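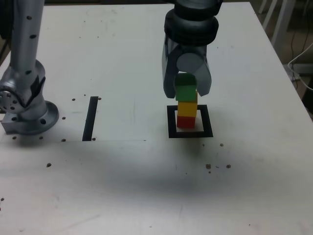

Working Memory and Order of Steps
Notes for lecture 4, Learning and Memory
Rattana Phromma

Last time we finished with long-term memory and how slowly it changes. Today we stay with the short kind, the memory which holds a thing only while we are using it. Please read these notes together with chapter 3 of the course book. The chapter has more on the history, and I will not repeat it.

1. What we mean by working memory

When you read a phone number and walk across the room to dial it, you are holding the digits in working memory. If someone speaks to you on the way, you may lose them. Two things are already clear from this small case. The store is limited, and it is easily disturbed.

Older books speak of "short-term memory" and use it for the same thing. In this course I keep the two words apart. Short-term memory is only the holding. Working memory is the holding together with doing something to what is held, for example saying the digits backward.

2. Order is a separate problem

A person can remember all the items of a list and still give them in the wrong order. This is very common in the classroom recall task. Students write down the right words, but two neighbors have changed places. We call this a transposition error. Most transpositions are between items which stood next to each other, and fewer are between items far apart.

So a model of memory must explain two kinds of information: which items there were, and where each one stood.

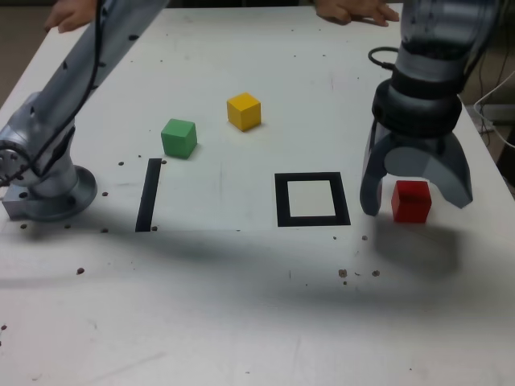
One old idea is the chain. Each item calls up the next one, like beads on a string. The weak point of the chain is easy to see. If you forget the third item, you should lose everything after it. People do not behave like this. They often make a mistake in the middle and then continue correctly to the end.

A second idea is position marking. Each item is tied to a place, such as "near the start" or "near the end." Places close together have similar marks, and for this reason neighbors get mixed. I find this explanation the stronger of the two, but you should know both for the written work.

3. Start and end of the list

Draw the curve from your own results in the practice session. Put the position in the list on the bottom line and the share of correct answers, up to 100 percent, on the side. The usual shape is high at the left, low in the middle, and a little higher again at the right. If your curve is flat, check first that you scored by position and did not give points for a right word in a wrong place.
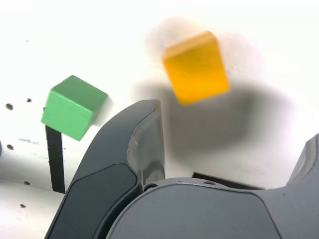 4. Grouping

Try to remember 385 as three digits, and then as one number that you already know, perhaps your old house number. The second way costs less. This is grouping, and it depends on what the learner brings to the task.

Words to know: transposition, chaining, position marking, grouping, serial position curve.

For next time: write one page comparing chaining and position marking. Use your own errors as evidence, and attach your score sheet.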